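Chapter 7
Keeping Things Going: The Economics of Repair

In 1867 the parish of Canesham owned one clock, one fire pump and one weighing machine, and paid a man to look after all three. His wages appear in the parish accounts under "necessary evils", between the rat-catcher and the organist. When the pump failed he mended it. When it failed again he mended it again, and the accounts record the parish's irritation at being charged twice.

Most economics textbooks would have little to say about him. They are fond of the moment when a thing is made and the moment when it is sold, and they tend to leave the room shortly afterwards. Yet most of the objects in your home are well past both moments. They are being used, cleaned, dropped, patched and put up with, and a good deal of work goes into keeping them that way.

This chapter is concerned with that work. We shall ask who does it, who pays, and why a sensible person will spend 32 pounds mending a kettle in one year and throw away a perfectly mendable one the next. 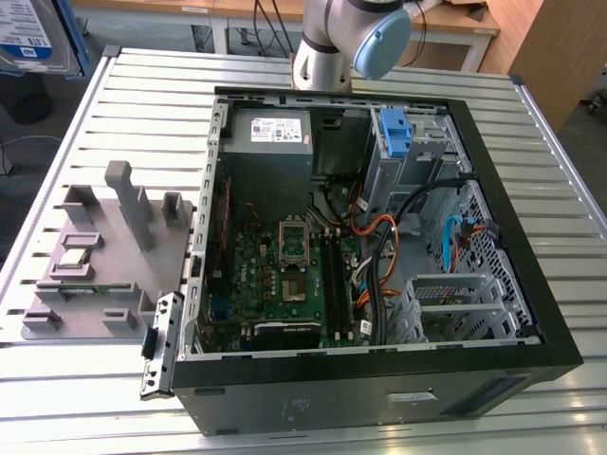
The simplest answer is price. If a new kettle costs less than an hour of somebody's time, the old kettle is in trouble. Economists call this the replacement threshold, and it moves. Wages rise, goods get cheaper, and whole trades find themselves on the wrong side of it. The town of Droltness once supported a street of cobblers. It now supports one, who also cuts keys.

Price does not explain everything, however. In her survey of 363 households, Gwendolyn Kapoor found people paying well over the threshold to repair radios, armchairs and, in one case, a toast rack. Asked why, they mentioned grandparents. Asked about their washing machines, the same people mentioned the tip.

There is also the matter of knowing what is wrong. A repairer sells two services, finding the fault and fixing it, and customers dislike paying for the first. Wahyudi Hutapea calls this the problem of the tapped pipe: the bill is for knowing where to tap, but the customer only saw the tap. We return to his argument in Section 7.3, where it causes some difficulty for the insurance trade.

Before reading on, find something at home that has been repaired at least once. Note what it would cost to replace, and who mended it. If you mended it yourself, note whether it still works.

7.1 The replacement threshold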